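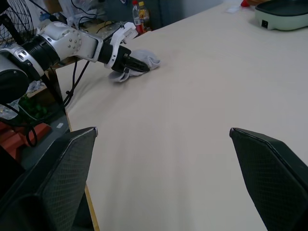
To: Pamside Linen & Laundry list
Subject: Re: [pamside] White folding table, and is it the table's fault
Date: July 2021

I've quoted the original in pieces because the list archive eats long messages, and because I disagree with it in several separate places.

> We have finally replaced the old folding table with a white one. It has
> a faint wood grain to it and looks very smart. Since then, I cannot get a
> flat cloth out of anyone, including me. The cloths skate. Is it the
> surface? Should I rough it up with something? A friend suggested 600
> grit paper and I have some in the garage.

Put the paper back in the garage. I did this once, to a table that had done me no harm. It came up beautifully dull for a week and then took up every mark that touched it, including blue from a pair of jeans I'd leaned against it. You can't polish that back, or I couldn't, and I had a lot of evenings free that summer.

A smooth top is what you want for folding. What you're calling skating is mostly the cloth being too dry. Linen and cotton that have gone crisp in the dryer will slide off any table you like. Take them out while they still feel cool and slightly limp and they'll lie down where you put them. If they're already past that, a plant mister from knee height does it, two puffs, then go and do something else for a few minutes. People always mist and fold in the same breath and wonder why they get a wet crease in the middle of a dry napkin.

> The other trouble is seeing what I'm doing. White cloth, white table.
> I keep losing the edge.

Everyone with a white table finds this out the day after it's delivered. The grain helps less than the catalog led you to hope. We had a Bedero top in the church hall kitchen at Darnham that was sold as "ash effect", and you could find the ash if you got your nose down to it.

Two things work. Pull the cloth toward you until its hem is lying along the table edge and use that as your straight line. If you have a strip of bare wood showing along the side, so much the better, as the color change gives your eye something to hold on to. Or do all the white things in daylight with the window to one side of you, so each fold throws a bit of shadow. Overhead light flattens the lot. I've folded whole stacks under a ceiling tube and found the next morning that I'd made a pile of trapezoids.

> Speaking of edges. Ours has a thin wood strip along the side where the
> white stops. It has started to catch threads. Do I glue something over it?

No, and please no tape either. Tape is fine until it gets warm, and then the glue creeps out and you're removing gray fluff from it with a fingernail for the rest of your life. Rub the strip down by hand along its length (there's your 600, it has found a home), wipe off the dust, and give it a little plain wax. Leave it overnight. Before you put anything good on it, drag an old pair of tights along the whole run. If there's a splinter left, the tights will find it.

While you're down there, look at what's hanging over the side. Iron cords, extension leads, whatever else has collected. Anything that loops below the table will sooner or later take a cloth down with it, and the cloth always lands on the one bit of floor that hasn't been swept.

> I am also being told to fold in thirds and roll, when I was taught to
> fold in quarters and stack. Which is it?

Here we go. The list last had this out over the winter and one subscriber left for a quilting forum.

For what it's worth, I use both. Dinner napkins and anything that will be seen get quartered and stacked, because a roll puts a curl in them that shows on the plate. Cleaning cloths, glass cloths and the everyday white ones get thirded and rolled. They go in a drawer standing up, and you can pull one out without the rest coming along to see what's happening. The trick with a roll is to start at the end that's already neat and keep a palm on the loose end until you reach it. If you let go early you get a tidy sausage at one side and a flap at the other, and you may as well shake it out and start over. Don't try to rescue it. I've watched people spend longer rescuing a cloth than it took somebody to weave it.

Our hall got through almost 2,000 cloths last year and I'd say most of those were folded badly, by people in a hurry, and used anyway. They dried the dishes.

> Last one. Fan on or off? It is like an oven in there.

On, but pointed at you and set back behind the table somewhere, never across the top. A fan blowing over the tabletop will lift the corner of every cloth the moment your hand leaves it, and you'll blame the table again. Low setting. If yours only has one speed and that speed is "airfield", turn it to the wall.

Table height, which you didn't ask about: ours is 37 inches, and anyone shorter than me complains. I'd go lower if I were buying again. Boychuk used to sell screw-in feet that gave you a bit of adjustment, but the shop at Darnham stopped carrying them and I haven't found another source. If anyone on the list has a set they aren't using, I'd pay postage and a reasonable amount on top.

And would whoever borrowed the good mister from the Pamside cupboard please put it back. The replacement dribbles.

--
You are receiving this as a subscriber to the Pamside Linen & Laundry list.
Please trim your quotes when replying.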